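Irkorley's new planner reads the labels now

I've been poking at Irkorley since the early builds, so I was pretty excited when Zastley put out release 25 on Tuesday. The big change is in the task planner. You used to type in which object went to which bin, one line at a time (I have a whole folder of those files, ugh). Now you write one sentence, and the planner reads the signs on the table and works out its own list of moves.
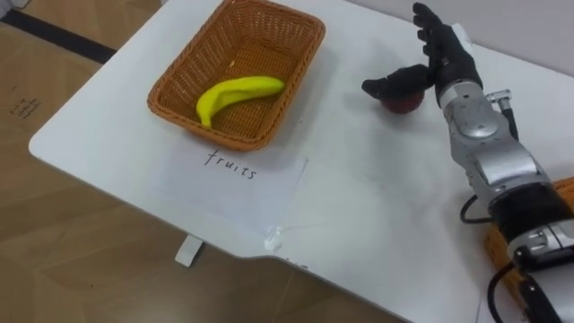
The old grasp module, Akanda, is still in there, but it only gets called once the planner has picked a target. That split makes debugging so much nicer! When a run goes wrong I can open the log and see right away if the bad call came from the vision side or from the motion side. My config went from 2,242 lines to 1,051, and I'm still finding stuff to delete.

Handwriting was my big worry, and the release notes do warn about faint pen. There's a setting that makes the planner stop and ask when it isn't sure of a word, and I'd leave that on for now.

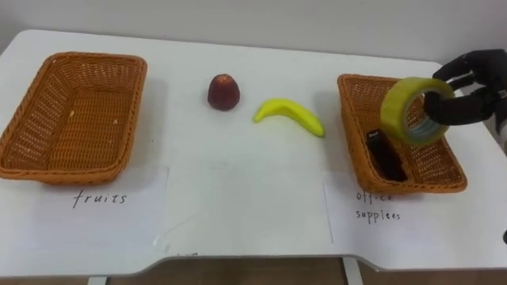 A roll of tape held over the "office supplies" basket, with the fruit still on the table.

Two things bug me. Replanning after every single move is slow on my older desktop, and the Onmont simulator plugin won't load with the new message format yet. Zastley says a fix for the plugin is coming in December. Until then I'm keeping the previous release on a second drive.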